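Tip it all out on the bed
Speaker notes, Thursday night talk, Batalstead hall 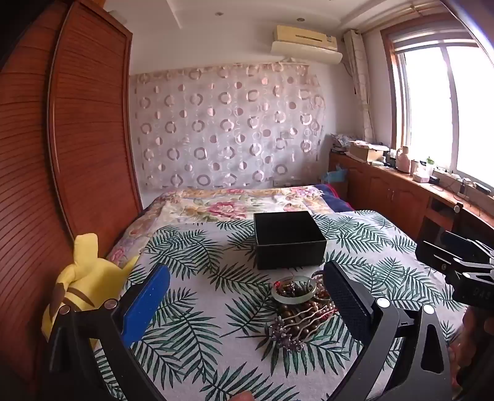 Why on earth would you do it on the bed, my sister asked when I read her the first draft of this, because you'll only be picking beads out of the sheets for a week. Fair point! Leave her line in, it got a laugh at the Radebe talk, and then tell them why I still do it on the bed.

(Slow down here. I rush this bit.)

A bed is soft, it's big, and you can't go to sleep until you've finished. On a table the round beads roll straight off and under the fridge. On a sheet they stay put, more or less. I'd pick a plain sheet if you've got one, though mine are all patterned and a brown bead on a dark green leaf can take a bit of finding. You get used to it.

So, tip the lot out in one pile. Bangles, strands, the beaded bits you bought on holiday and wore twice. Keep an empty box beside the pile, lid off. I like a square one, black, because pale things show up beautifully against it. Don't put anything in the box yet! I always want to start filling it straight away and then I'm just moving the mess from one spot to another.

Ask the room: who's got a necklace they can't wear because it's knotted to another necklace? Wait for hands.

Untangling. Lift the bangles off first, they're the easy ones and the pile looks half the size without them. Next the heavy round beads, they'll usually slide free if you find one end and don't pull. Leave the thin wavy strands for last. Good light, cup of tea, a blunt needle for the knots. Cord is fiddlier than beads, so if a cord has pulled tight, put it aside and come back in the morning.

Pointy beads get their own little bag. They snag everything, and I learned that on a favourite cardigan (hold up the sleeve if I've remembered to bring it).

Money bit, keep it short. My first proper sort-out took 2 evenings and I ended up with 82 pieces, of which I'd worn 19 in the past year. The rest went to the swap table at Otia, apart from my nan's, which I'm not parting with and don't ask me to.

The Clusa bead shop does restringing. Bring the broken strand in a zip bag with every bead you can find, and tell them what colour thread you want, or you'll get white.

Questions, then tea. Remind them the swap table is open till nine and the side door sticks, so give it a shove.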